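Collecting by Hand: Gráinne Egan on the Closham Garment Set

10 Jan 2021

Gráinne Egan runs data collection for Closham, the cloth-handling project at Drorach. Her group records people doing household tasks with hand-held grippers, and the recordings are used to train a policy that later runs on a two-arm robot. The garment set stands at 556 accepted episodes. The target is 1000 by the end of March.

Egan says the count matters less than what is in it. "The first 178 were nearly all the same fold at the same speed. The model learned that fold. If you turned the shirt a quarter of the way around, it reached for a sleeve that wasn't there."

The protocol was rewritten after that. An operator now drops the garment on the surface before each episode and works from wherever it lands. Eleven starting conditions are listed on the session sheet, among them inside out, collar under, and one sleeve trapped. Operators may not smooth the cloth before recording starts.

Egan prefers hand-held collection to teleoperation for fabric. "With teleop you get clean joint data and slow, timid motion. A person holding the gripper feels the cloth pull and lets up. That shows in the trajectory, even with no force reading." The cost is in tracking. Fast wrist turns lose the pose estimate, and those episodes are dropped at the first filter.

Josiane Mallet, who wrote the filter, also rejects episodes in which the two grippers drift out of time sync. "A late left hand looks like a deliberate pause," she says. "The policy will copy the pause." Her tool, Mulligan, marks suspect segments for a second look and leaves the decision to a reviewer.

Beds were added to the set after tables. A mattress gives under the fingertips, so a pinch that works on a desk can push the cloth down and close on nothing.
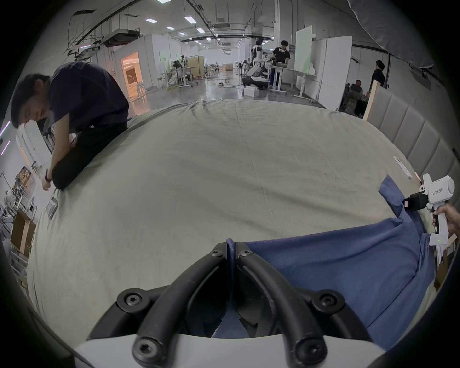
Garment episode on the bed station, seen from one gripper. The right-hand unit of kit 23 is at the edge of the view.

Failed grasps are kept if the operator recovers within the same episode. Egan would like more of them. "People get good at this in a few hours, and then they stop making the mistakes I need."

Towels are next, followed by fitted sheets. Mallet has asked for the sheets to wait until the sync check runs during recording.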